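Workshop notebook, April
Sorting bench, back wall

Started at 8:30 with the parts shelf. The small stuff has been drifting since we moved the Inel stock in from the other room, and I spent most of the morning pulling things out of the wrong drawers. Everything loose went onto the white table first. Then I wiped the shelves with a damp cloth and let them dry over coffee.

Labels: the old paper ones are peeling again. The Madholm label tape held fine on the metal shelves but lifts off the plastic bins within a few weeks, worst on the ribbed ones where it only touches the high spots. I cleaned one bin with alcohol and put a fresh strip on the rim. Check it at the end of the month. If it has come up, go back to tie-on tags.

Job 3474 (Limsakul return) came back short again. The sheet says 70 pieces and the bag held 61, so 9 missing. Went through the packing paper twice and the bottom of the carton, nothing. Wrote it on the sheet and left the sheet with the bag. Please don't top it up from our own stock until they answer. Last time we did that the two counts never matched up afterward and it took an afternoon to undo.

Bins. We have too many sizes in use and they don't nest. The tall yellow ones with the handle hole are good for carrying but too deep for anything small, you end up reaching down to the elbow for one part. The lower trays are better on the bench. Ordered more of the low ones from Wekmont, pack of 50, which is more than we need but they don't sell fewer. Spares can go under the stairs, stacked upside down so they don't collect dust.

Rules for the bench from now on, as agreed over lunch:
Paper goes in the blue bin. Cards, booklets, delivery slips, anything flat. Stand it up at the back so you can see what it is.
Small boxed items go in the low yellow tray, printing up, lined up the long way. No stacking.
The tall yellow bin is for whatever is leaving the bench. Empty it before you go home.
Nothing sits directly on the tabletop overnight.
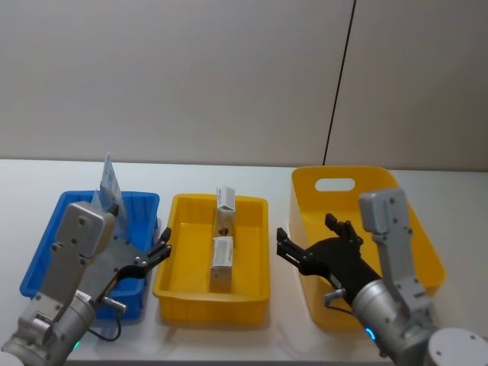
The order left to right matters more than I thought. I had the paper bin on the right for a while and kept dropping slips into the outgoing bin without looking, then fishing them out again. With paper on the left it went better. I also tried pushing all three back against the wall to free up the front edge, but then the far side is a long reach, so leave a bit of space behind them and work from the middle.

Odd bits are still a problem. Any little piece without a box ends up on the floor of the tray between the boxes and gets missed when the tray is cleared. Will try a shallow dish for those, there are some jar lids in the drawer under the vise that would do.

To do:
Tape check on the ribbed bin, end of month
Reply from Limsakul about the 9 pieces
Clear a spot under the stairs before the Wekmont delivery
Second lamp for the left end of the bench, the clamp is broken on the spare
More alcohol wipes

Stopped at 4:45. Two drawers of the Inel stock still not sorted, both marked with a strip of green tape.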